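Suture practice at Tutley: your questions

Do I need to bring my own thread?
No. Thread is supplied for every session. If you prefer a certain size, tell us when you book and we will put it out for you.

How long is a session?
Three hours, with a break. Tea and coffee are in the Flonell room.

How long should I cut the thread?
Start shorter than you think. Long strands loop over the tissue and catch on the instruments. Leave enough tail to grip for the second throw.

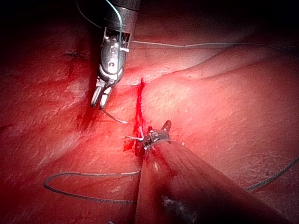 R. Flastine

What should I look at when I am working close up?
Keep the jaw tips and the thread tail in view. In the picture the tail is short and runs down and to the right of the jaws, and another pale strand lies across the tissue further over. Know where each strand is before you pull.

The surface is shiny. Can I turn the light down?
Yes. Ask at the desk. Bright spots can make a thin pale thread hard to follow.

My thread end has frayed. Should I carry on?
Trim it, or ask for a new strand.

What does it cost?
A session is £169, paid when you book. Places for September open on 3rd August.

Can I move my booking?
Yes, up to three days before. Use the Kumsa booking page.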